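Neltov Community Help > Household and Storage > Shelving and Baskets

Woven basket on a white shelf: how much clearance should be left at the side?

Posted by Khrystyna Yatsenko
November 24, 2018

I am responsible for the linen and supply room at a small guest residence in Marnotthorpe. The room was repainted in November, and the shelves and the wall behind them are now a very pale color. Supplies such as hand towels, soap and spare pillowcases are kept in brown wicker baskets, one category to a basket.

Two difficulties have come up since the baskets were put back. The first is that the wicker leaves faint brown marks on the new paint wherever it touches. The second is that staff members tend to push each basket hard against its neighbor, and it then becomes difficult to get a hand in at the side to pull one forward. The baskets have no handles.

I would be grateful for advice on the following points: how much open space should be kept beside a basket, whether a liner under it is advisable, and whether the marks can be removed without repainting. Our budget for the room is limited, and replacing the baskets is not under consideration at present.

Replies

Nadiia Ivanyshyn

I supervised housekeeping stores for a number of years and dealt with the same combination of woven baskets and light paint. The following procedure served us well and may be adapted to your room.

Before you begin

Allow fresh paint to harden fully before anything is returned to the shelf. A surface that feels dry to the touch can still take an impression from the weave. The paint supplier should be able to state the waiting period for the product used.

Cleaning the baskets

Take each basket outside and brush it with a soft, dry brush, working along the weave. Turn it over and tap the base. Much of the brown residue is loose dust and small fragments of fiber, and it will come away at this stage. Wipe the outside with a cloth that has been wrung out well, then leave the basket in moving air until it is completely dry. Do not place it near a heater — wicker that dries too quickly may become brittle and split.

Placing the baskets

Set the basket down so that a flat hand can pass freely along its side. I do not recommend working from a fixed measurement, as woven sides are seldom straight and many baskets are wider at the top than at the base. Check the fit at the widest point. The same rule applies to the wall behind. A clear strip of pale surface next to the weave also makes any new marks easy to notice and wipe away early. 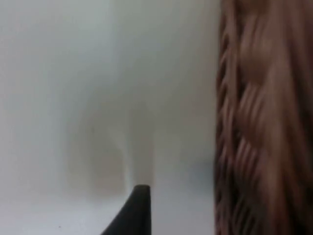 Lining the shelf

Cut a piece of thin felt or plain shelf paper slightly smaller than the base of the basket, so that it does not show at the front. Felt is preferable where baskets are pulled out several times a day. Paper is adequate for items that are seldom needed and can be replaced when it becomes soiled.

Existing marks

Try a white eraser first, with light pressure. If the mark remains, use a damp cloth with one drop of dish soap, and test it in a corner that is not normally seen. Scouring powders should be avoided, as they leave a dull patch that is more noticeable than the original mark.

Rosalía Aguirre

We use felt pads of the kind sold for chair legs, 4 to a basket. They stay on if the base is flat. Ours is not very flat and I have had to put them back several times. No opinion on the marks.

Liudmyla Hladun

I agree with most of the first reply but would add a caution about clear varnish, which is often suggested for this purpose. We varnished the baskets in our Vendton office, and in a warm closet they remained tacky and stuck to the shelf. Removing them took paint with it. If a coating is used at all, it should be left to cure well beyond the time given on the can.

With regard to staff pushing the baskets together, a small strip of tape on the front edge of the shelf, showing where each basket ends, was sufficient in our case.

Khrystyna Yatsenko

Thank you for these replies. I have brushed the baskets and ordered felt, and I will try the eraser on the lower shelf first. Could Ms. Ivanyshyn confirm whether the felt should be glued down or simply laid in place?

Nadiia Ivanyshyn

Laid in place. Glue makes it difficult to lift the felt for cleaning. If it slides, a short piece of double-sided tape at the back is enough.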